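### 3.2 Work surface and preparation

All folding and sorting trials were carried out on a single tabletop at the Nigam site. Earlier pilot sessions had used the bare table, and two problems were noted. Pale items were hard to tell apart from the finish under evening light, and small paper goods tended to catch on the grain near the corners. For the main study the top was therefore covered with a plain white sheet, with no grid, logo or printed guide. Participants placed items by eye.

The covering was changed after every 200 trials, or earlier if a crease longer than 10 mm was found during the morning check. Creases matter more than stains in this task. A stain can be masked in the later analysis -- a crease changes how a folded item settles, and the effect carries over into the measured edge alignment. Sheets were cut from one Drikivow roll and stored flat between sessions.

Lighting was left as found in the room, apart from one lamp that was switched off throughout. We did not try to remove shadows. A trial was excluded only if the annotator could not locate the boundary of the item, and Lumturie Atanasov reviewed each such case before it was dropped. Of 3000 recorded trials, 1075 belong to the folding condition; the rest are divided between sorting and stacking. Figure 4 shows the covered surface with no item placed.

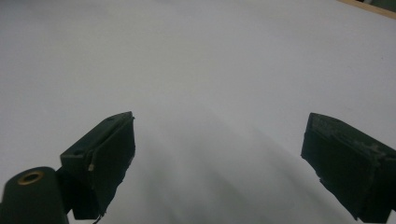
**Figure 4.** White work surface before placement of an item. A narrow wood-colored strip is visible at the upper right, past the edge of the covering.

Each trial began from this cleared state. The participant took the next item from the Griltano tray, set it down inside the covered area and started when ready. Items that came to rest over the border were moved back by hand and the trial was restarted, with the first attempt kept in the log under a separate code. Between trials the sheet was smoothed once with the flat of the hand, from the middle outward. The same procedure was used in the Zutetby sessions, where the table was slightly lower.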